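## 4. Running the Bedroom Demonstration

Use this section when the Lonis hand-held grippers are shown to visitors in the furnished room at the Clakcombe site. It covers set-up, the folding demonstration, and the visitor turn. Charging and storage are in Section 2. The kitchen demonstration is in Section 5.

The bedroom demonstration needs one operator and one host. The operator handles the grippers. The host talks to the visitors and watches the floor.

### 4.1 Before the doors open

1. Check that both grippers are the ones signed out to room 304. The left and right units are paired and do not work with units from another room.
2. Squeeze each trigger fully and let go. The fingers should close and return without sticking.
3. Look at the ribbed pads. Wipe off lint with a damp cloth and let the pads dry.
4. Start the Plernent recorder and wait for the steady tone.
5. Open and close both grippers once in front of the recorder so that it can set its range. The display must read 100 for each unit at full opening.
6. Clear the floor on the side of the bed where the operator will stand.

**Note:** If the display reads less than 100, repeat step 5. If it still reads low after the second try, use the spare pair and fill in a fault card.

**Caution:** Keep fingers away from the joints when the gripper is moving. The linkages can pinch.

### 4.2 The folding demonstration

1. Spread the fleece blanket flat on the bed before each group comes in.
2. Let the visitors settle along the wall. Groups of up to ten fit comfortably.
3. Press Record, then hold both grippers still over the bed for a slow count of three.
4. Take one corner in each gripper and fold the blanket in half. Smooth the top with the backs of the fingers, keeping the pads off the fabric.
5. Fold again until the blanket makes a thick rectangle. Set it down in the middle of the bed with the folded edges toward the operator.
6. Open both grippers, draw back a few inches, and hold still again for a count of three.
7. Press Stop. The recorder saves the run under the next free number. 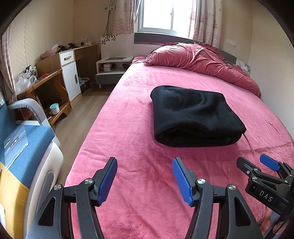
Does the fold have to be perfect for the run to count?

The run counts as long as the blanket ends up in one bundle and neither gripper was put down along the way. Uneven edges are fine. Keep the run and go on to the next one.

If a corner slips, pick it up again with the same gripper and continue. Do not use a bare hand to help. A run that includes a bare hand has to be marked "Assisted" on the recorder before the next run starts, or it will be sorted with the rest.

The folding part takes some 2 minutes at a normal pace. Hosts tend to ask for it to go faster when a line forms in the hallway. Keep the pace steady, as quick movements blur the recording and are hard for visitors to follow.

### 4.3 Visitor turn

Visitors may try the grippers after the folding demonstration.

1. Switch the recorder to Guest. Guest runs are shown on the wall display in the hallway and erased at the end of the day.
2. Hand over one gripper at a time, handle first.
3. Ask the visitor to pick up the blanket by one edge and set it down again.
4. Offer the second gripper once the first feels comfortable.
5. Take both grippers back before the next visitor steps forward.

**Note:** Children under the age on the door notice may use one gripper only, with an adult beside them.

**Caution:** Do not let visitors lift hard or heavy objects. The pads are made for light household items and will tear on sharp corners.

### 4.4 What to tell visitors

Hosts can use their own words. These points come up most often:

- The grippers have no motors. The operator's hand does all the work.
- The recordings are used to teach a robot arm with the same type of fingers.
- The Hajdu arm in the front hall was trained on 1,000 folding runs and can be seen working at 11:00 a.m. and 3:00 p.m.
- Filming by visitors is allowed in the bedroom but not in the front hall.

Send questions about buying or renting equipment to the front desk.

### 4.5 Closing down

1. Switch the recorder from Guest back to Standard.
2. Check that the run list has no gaps. Write any missing numbers on the log sheet.
3. Wipe the handles and pads.
4. Return both grippers to the case with the fingers open. Closed fingers flatten the ribs overnight.
5. Lock the case and take the log sheet to the front desk.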